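Section 5. Preparing the tabletop cell and laying out objects

This section covers the Vilell two-arm cell from power-up to the first recorded pick. Read section 4 (hand calibration) before you begin. Two people are needed: an operator at the console and a handler at the table.

5.1 Before power-up

1. Check that the emergency stop on the console is pressed in.
2. Walk the floor between the robot base and the table. Cables must lie flat and must not pass under a table leg.
3. Look over both hands. Each finger should move freely when pushed lightly with one fingertip. Do not force a thumb past its stop.
4. Wipe the fingertip pads with a dry cloth. If a pad is torn or lifting, replace the full set for that hand (part 2589).

Caution: Never wipe the pads with alcohol. It hardens the surface and the grip values in section 4 will no longer apply.

5.2 Power-up

1. Switch on the base and wait for the console to show READY.
2. Release the emergency stop by turning it clockwise.
3. Select Arms, then Rest Pose. Both hands come up to the near edge of the table with the fingers slightly curled.
4. Check the indicator light on the right wrist. Green means the hand controller is connected. If it stays off, go to 5.5.

Note: The rest pose was changed in March 2018. If your arms stop well below the table edge, you are running the old pose file. Load pose file 929 and repeat step 3.

5.3 Covering the table

1. Lay the plain undercloth first and pull it smooth.
2. Lay the top cloth over it. Patterned cloths are allowed and should be changed between sessions.
3. Press out any folds within reach of the hands. A fold under a small packet is a common cause of a missed pick.
4. Run Table Height from the Setup menu. Do this every time a cloth is changed, even if the new one looks the same thickness.

5.4 Placing the objects

1. The operator selects Hold. The arms stay where they are and ignore motion commands.
2. The operator says "hold" out loud. The handler waits to hear it before reaching over the table.
3. The handler stands on the far side, facing the robot, and sets out the objects on the layout card one at a time. Use a mix of rigid boxes, soft bags and round items.
4. Place a round container on its side only if the card says so. Keep a hand on it until it stops rolling.
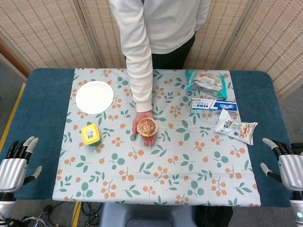
5. Leave enough open cloth between objects for the fingers to close without touching a neighbor. Flat packets need the most room.
6. The handler steps back with both arms clear of the table and says "clear."
7. The operator selects Resume.

Caution: Do not reach in to straighten an object after Resume. Go back to step 1, even for a small correction.

Loose sleeves should be fastened at the wrist. Remove rings and bracelets.

5.5 If the wrist light stays off

1. Press the emergency stop and switch off the base.
2. Reseat the connector at the wrist, then the one at the base.
3. Switch on again. If the console shows error 255, the hand cable has failed and must be replaced. Order it from Takács and quote the serial number on the base.
4. For any other code, write it in the cell log and contact Dineo Steyn.

5.6 Routine care

Clean the pads daily. Check the finger joints for play once a week. After 2000 picks, repeat the full hand calibration in section 4 and enter the result in the cell log.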